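Wondcombe bathroom showroom clears its floor for a refit

3 Oct 2022

If you've ever driven out to Wondcombe to sit (fully clothed, please) on a row of display toilets, you've got a little wait ahead of you. The Koutsoukos showroom has closed its bathroom floor to shoppers while the staff tidy it up, shift things around and get ready for a new layout. I stopped by to see how it was going, mostly because I bought my own sink there and I'm still weirdly attached to the place.

Tuva Holmgren, who runs the floor, let me wander in while the tidying was under way. She told me the old layout had been bugging her for years. Faucets were in one corner, the matching basins were clear across the building, and people kept giving up halfway and buying a towel bar instead. The new plan puts whole bathrooms together so you can see what goes with what, and there'll be a proper aisle wide enough for a stroller. Yay for that!

The showroom carries 566 bathroom items when everything is out, from tubs down to those little covers for sink overflows. Of those, 47 are getting marked down before the new stock comes in. I asked if the sale pieces included the corner tub I've had my eye on and got a very polite no.

Plenty of the job is just small stuff that has to be picked up and put somewhere sensible. Rolls of tape, brushes, odds and ends, all of it goes into baskets and then off to whichever shelf it belongs on. Dinesh Kotian, who handles the stockroom, has labeled every shelf back there and would like everyone to please read the labels. I did my bit by moving a box of hinges from one side of a door to the other, and then I was told it had been fine where it was.

The toilets are staying along the curved wall, by the way. I'm glad, as I like that wall, and the gray tile with the white veins is staying too. Tuva had thought about ripping it up and going with something lighter, but Didier Carré, the fitter, talked her out of it. I'm with Didier. My favorite is still the white egg-shaped one with the rounded lid, even if I have no clue how I'd fit it in my half bath.

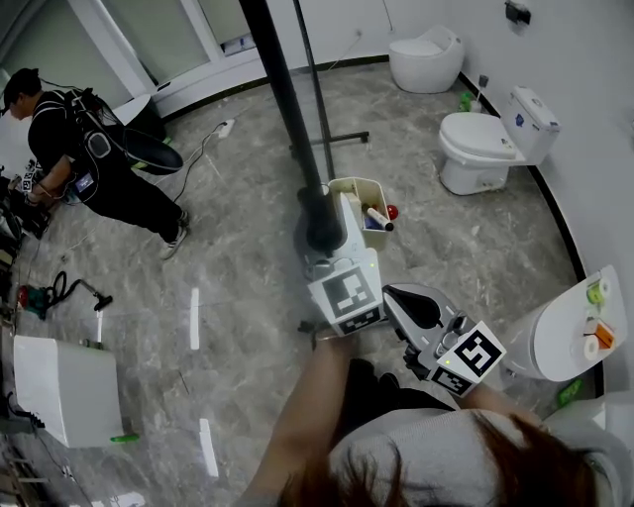 When it reopens

The bathroom floor should be open again in February, with the markdowns starting 2 weeks before that. The kitchen side is open as usual the whole time, and you can still pick up bathroom orders at the back counter. The first 200 people through the door on reopening day get a coupon for a free toilet seat, one per household. Bring your measurements.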